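The Orange Shelf

Taras Vakulenko did not believe in the shelf. Manetti had sold it to his sister for 30 dollars with the promise that it would "bring order to any room," and she had passed it on to him in November, which told him how well that had gone.
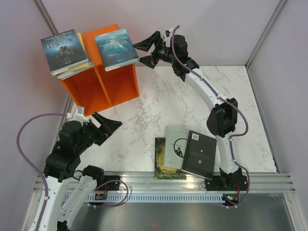
"You're supposed to put the books in it," she said.

"They're fine on top."

"It has two compartments, Taras."

He knew what it had. He also knew that once a thing went inside, he would never read it. Wuthering Heights had spent nine years in a cabinet at the old place and he still couldn't say who married whom.

"So you're reading it now?"

"I'm on chapter two."

She picked at the orange edge with her thumbnail. "You were on chapter two at Easter."

"It's a long chapter," he said, and went to see about the coffee.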